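Dudberg community hall to close for floor and roof work in August

We use cookies to remember your settings and to see which pages are read. By staying on this site you accept this. Manage settings

July 16, 2019

The community hall in Dudberg will shut for most of August while the main floor is replaced and the flat section of the roof is resealed. The town office confirmed the closing in a notice sent to regular hall users on Monday.

Work is due to start in the first week of the month. The town office expects it to take 19 working days, with the building locked to the public the whole time. The parking lot will stay open, but the spaces along the north wall will be fenced off for the contractor's trucks and a dumpster.

The job went to Nwosu Flooring and Roofing, a Hirncombe firm that also did the locker rooms at the Hirncombe swimming pool. It was one of 6 bids. The town office said the price came in under the amount set aside in this year's budget and that the difference will be held back in case there is more damage under the old floor than the spring survey showed.

That survey found soft boards in two places, both near the kitchen door, where water had been coming in from the roof above. The leak was patched in April and again in May. The second patch has held, but the boards underneath are past saving and the finish on the rest of the floor has worn through in the middle of the room. Sanding it again was ruled out, as the boards are already too thin from earlier sandings.

The new floor will be maple, laid over a fresh moisture barrier. Badminton and volleyball lines will be painted on before the final coat. The old shuffleboard lanes will not come back. The hall was last given a new floor 56 years ago, when it was built.

Bookings in August have been moved where a room could be found. The Thursday lunch club goes to the Methodist church basement, starting at noon as usual. Toddler gym will meet at the elementary school and should use the entrance on the playground side. Evening badminton has no replacement court and will stop until the hall opens again. Anyone who has paid for a block of court time will have the unused weeks added on in the fall, or can ask for a refund at the front desk before the end of July.

The blood drive planned for the middle of the month has been switched to the firehouse. People with appointments keep the same time slot and do not need to call.

The Tondotow bus will keep stopping outside the hall during the work. The shelter may be moved a few yards down the road for a day or two when the roofing material is lifted in, and the driver will pick up wherever people are waiting.

Groups that keep things in the hall closets have been asked to clear them by the last Friday in July. That covers the drama club's costumes, the scout troop's tents and the quilters' frames. The town office has a dry storage room with space for boxes but not for furniture. The stage piano will be wrapped and left where it is. Folding chairs and tables are going to the public works garage and can be borrowed from there with a day's notice.

More than 3,000 people used the hall last year, going by the sign-in books, and the fall schedule is already close to full. New bookings for September are being taken now, but the town office is not offering the first weekend in case the final coat needs longer to harden. Street shoes will be allowed on the new floor. Heels and cleats will not, and rubber mats will be laid by both doors once the weather turns.

The kitchen is not part of this project. A request for a new range and a second sink was put off until next year's budget.
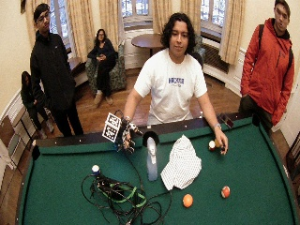
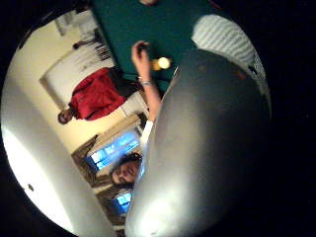
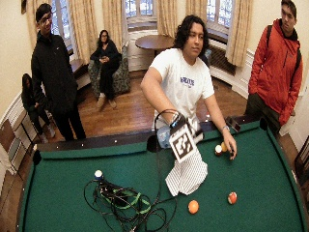 The game room on the lower level will be shut along with everything else, since the only stairs down to it start in the main hall. No work is planned there apart from dust sheets and a new light switch. Pool is played on green felt, and fine dust from cut boards gets into felt and is hard to brush out, so any table in the building will be covered before the old floor comes up. Balls and cues will be boxed and locked in the office. The room should reopen on the same day as the hall, and the hourly fee stays the same.

Noise is likely between 8 a.m. and 4 p.m. on weekdays, with the loudest part in the first week when the old boards are pulled. There will be no work on Saturdays or Sundays. People living on the street behind the hall will get a letter with a phone number for the site supervisor. Questions about bookings should go to the town office, which is open weekday mornings, and not to the contractor.

Get local news by email every Friday. Enter your address to sign up for our free newsletter. You can unsubscribe at any time.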